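Can a machine do your chores yet? Our running tips page, workshop and kitchen

Every spring somebody writes in to ask whether they should hold off buying a decent dustpan because the robots are coming. Buy the dustpan. I have been reading the brochures and going to the demos for a while now, and I keep a list of which jobs I would hand over today. It is a short list, and most of the names on it are machines your grandmother owned.

The washer and the dishwasher are the best household robots ever sold, and they work because we do the fiddly part for them. You sort, scrape, load and close the door. The machine gets a closed box and the same job every time. Keep that in mind when a salesman shows you something with arms.

Floor vacuums get a qualified yes. Mine does well in the hall and badly anywhere near the fringe of a rug. If you own one, tape loose cords up along the baseboard, roll the bath mat, and pull the chairs out before it runs. By then you have done a fair part of the cleaning yourself, so run it while you are out and don't expect corners.

Picking up small things and putting them where they belong is the job everyone wants done, and it is where I remain hardest to convince. Try it yourself with a pair of kitchen tongs. Take the pencils off your desk and stand them in a cup, tips up, without knocking the cup over. Then do it with tongs in both hands. My neighbor Firdevs Yurt bet me she could clear her craft table that way before the kettle boiled, and she lost by a wide margin.
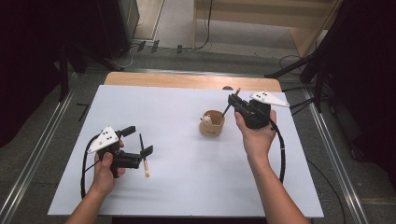 WORKSHOP AND DESK

Slender sticks and a small tan container on a white board make a fair test, and it takes a person's two hands to work the grippers. One stick is held with its lower end at the rim, the other is still over by the open jaw on the left. So far, so good, but somebody's arms are supplying the judgment. Show me the same chore with no arms, on my bench, with sawdust on everything, and I'll write a nicer column.

Until then, a few things that help with brushes, pencils and other sticks, whoever or whatever is putting them away:

Use a heavy cup. A light one tips as soon as something leans on the rim. A handful of clean gravel in the bottom cures it, or a large steel nut if you have one spare.

Go wide at the mouth and no taller than half the length of the brush. You want to be able to drop things in without aiming.

Brushes go in handle down, and only after they have dried lying flat. Water that runs down into the metal collar loosens the glue, and then you get bristles in your paint.

Work on a pale surface. A sheet of white melamine board shows up a dropped pencil, a screw or a needle at once, and it wipes clean. I had mine cut at the lumberyard from an offcut.

Keep carpenter's pencils separate from the round ones. They jam.

Small screws and washers: I still sort these by hand into jam jar lids. I went to a demo of the Bikano bench arm in March, and it sorted 50 screws while I drank a coffee. They were all the same length, all facing the same way, in a tray made for them. I asked what happened if I tipped in the contents of my own coffee can and was offered another coffee.

KITCHEN

Chopping. No. The Kudo counter unit costs $1425 and wants the onion peeled and trimmed first. A sharp knife and a damp towel under the board will do you for years.

Stirring. Yes, if it is risotto or polenta and you have a pot with a motorized paddle. Scrape the sides yourself every few minutes.

Emptying the dishwasher. I have seen the Flultari video, and so have you, judging by my mail. It runs 26 seconds and has three cuts in it. Put your plates in the cabinet closest to the machine and load the silverware by kind, forks with forks, and you will be through before the arm has found the first spoon.

Folding. Towels, perhaps one day. Fitted sheets, I have my doubts about people, never mind machines. Tuck one pair of corners into the other, fold in thirds, and store the whole set inside its own pillowcase.

READERS WRITE

Mio Takeda runs a small frame shop and disagrees with me. She has an Astinico glue dispenser that lays the same bead on every corner, and she says it saves her 30 minutes a day. I believe her. It is one motion, on one part, clamped in one place, and that is where I'd spend money too. She still wipes the squeeze-out with a rag. Her tip for that: wring the rag nearly dry, wipe once along the joint and once across, and turn to a clean patch each time. Too much water raises the grain and you'll be sanding again before the finish goes on.

Next month: getting candle wax out of a tablecloth, and whether the window-washing gadget is worth the ladder.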